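Budget for the Hands Last

Most equipment requests for a two-handed service robot are written in the wrong order. The hands go on line one, because they have a list price and a lead time. The table, the drains, the cups and the spare parts are put under "miscellaneous" at the bottom, where they are the first to be trimmed. I have reviewed enough of these requests to think the order should be reversed.

The Kukadley plan is a fair case. It asked for a pair of five-fingered hands, two arms and a coffee station, with 54 percent of the money going to the hands alone. Integration hours were entered as a lump sum. Nothing was set aside for a second set of fingertips.
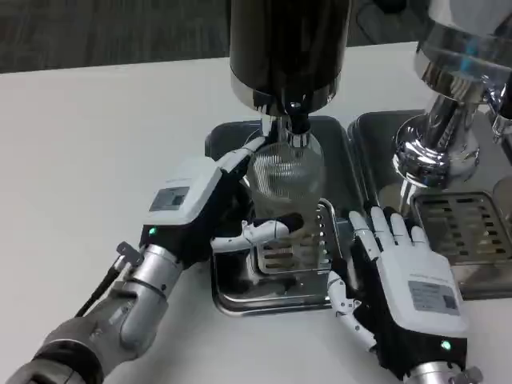

A lump sum for integration is a guess that has been given a cell in a spreadsheet. The person signing should be able to see what it contains: fixture work, cable routing, cleaning, operator time, and the hours lost when a joint is out for repair. Onel breaks these out in its quotes and looks expensive as a result. Trindstead leaves them out and looks cheap until the second invoice.

Hüsnü Dağdelen, who prepared the Yazdani budget, argued to me that a machine this general should not be loaded down with costs that belong to one task. His view is that the hands will move on to other work and the coffee line should carry only its share. I agree on the accounting. I do not agree that it settles the purchase. A general tool still has to be bought for a first task, and the first task sets the wear.
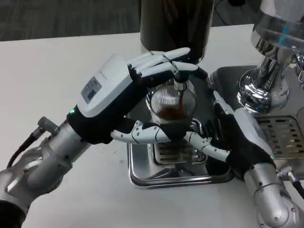

Duty cycle is the number I would ask for before any other. At 350 cups a week the annual load on the thumbs is a figure that can be put to a supplier, who will either stand behind it or decline. The grip matters as well. With both hands around one small glass under the spout, and coffee running into it, the job occupies the whole robot for the length of the pour. A plan that assumes one hand will be free to fetch the next cup has counted capacity it does not have. That error is cheap to fix on paper.

A passive cup stand would release both hands. It might cost 29 dollars. I have seen it left out of requests because it made the hands look less necessary, and a reviewer should be told that plainly. If the purpose is research into two-handed grasping, say so and charge it to research. If the purpose is serving coffee, price the stand and compare. 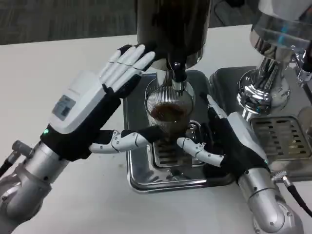 Spares deserve their own line and their own approval. My rule is to hold one full set of whatever touches the work, bought with the original order, when the discount still applies. About 800 dollars of small parts on a shelf is easier to defend than a stopped station in November with the supplier closed until the new year. Finance departments dislike inventory that may never be used. They should be shown the daily cost of waiting beside it.

The order I would accept is task, fixtures, consumables, spares, labor, arms, hands. Each line should be filled in before the next is opened. If the hands no longer fit under the ceiling by the time they are reached, the request should go back for a smaller task or a simpler gripper, and the first five lines should stay as they are.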